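Skestetti opens its Kusesdale teaching room in June, and I can't wait! I'm Arif Wuisan, and I show robots jobs by remote control. 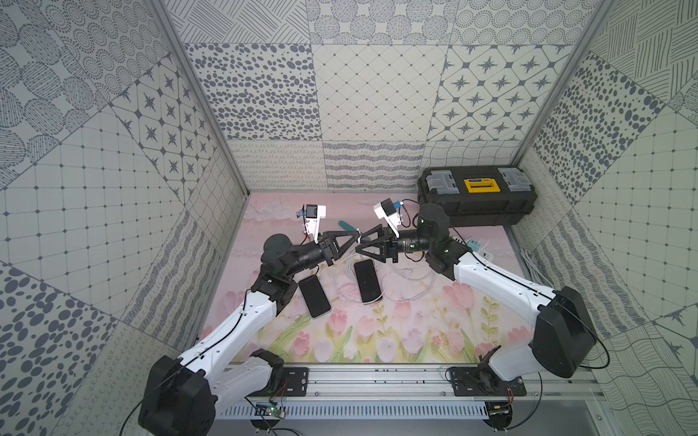 Two arms, two grippers, one fiddly white part.

We call the job Plalavix - phones and chargers, mostly. We've saved 164 runs so far,
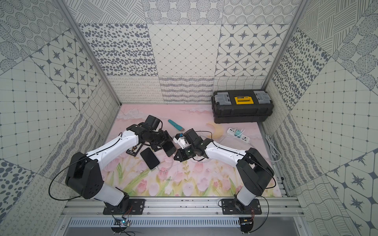

and I still steer every one myself.

Wrist views get saved too.

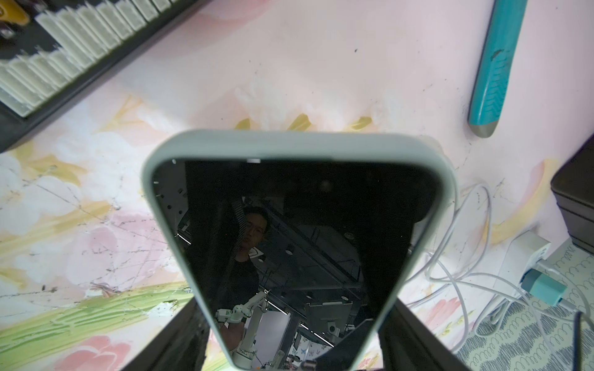

Can visitors try it?
Anyone can book a turn from June.

Gilles Tanguy handles bookings.

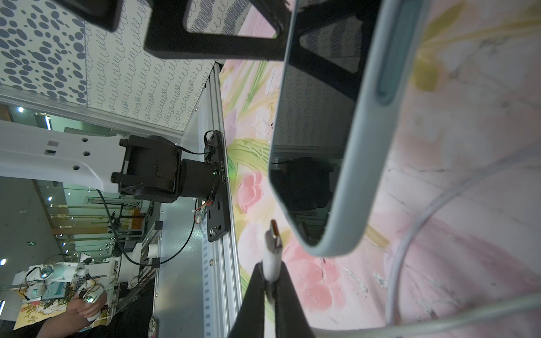 White cable end in the gripper, tip up.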